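**Lerkov book four, is it worth the money?**

**marram_28** wrote:

Finished the third one last night and I'm not convinced. The harbour murder gets solved by a letter that turns up in a drawer on page 300-something, and Inspector Juhl had already searched that desk in chapter two. Did the editor nod off? My library has 19 holds on the new one so I'd have to buy it.

**tollgate** wrote:

The letter was planted later by the sister. It's in the epilogue, one line, easy to miss.

**marram_28** wrote:

I reread the epilogue. She "had been back to the house". That could mean she picked up her coat.
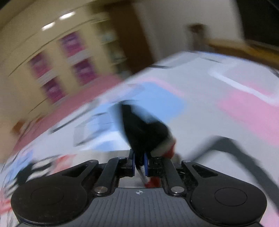

*Posted by Adesuwa Bassey, 2020-07-10*

I'm with marram. I've read all four, and Sencombe has gone from a grubby little port with 4000 people in it to a place where everyone owns a boat and a secret. The first book had colour and some humour. Number four has a kidnapping you'll see coming by chapter five, and the cover says "his darkest yet", same as the last two covers did.

**tollgate** wrote:

Bit harsh. The Ninar chapters are the best thing he's written. The ferry crossing alone was worth my $28.

**Adesuwa Bassey** wrote:

The ferry crossing is good, I'll give you that. It's also 11 pages in a fat hardcover.

**pennywhistle** wrote:

Does Juhl still have the bad knee? It swapped legs in book two and I gave up.

**tollgate** wrote:

Left knee in four. I checked for you.

**marram_28** wrote:

Right, I'll wait for the paperback.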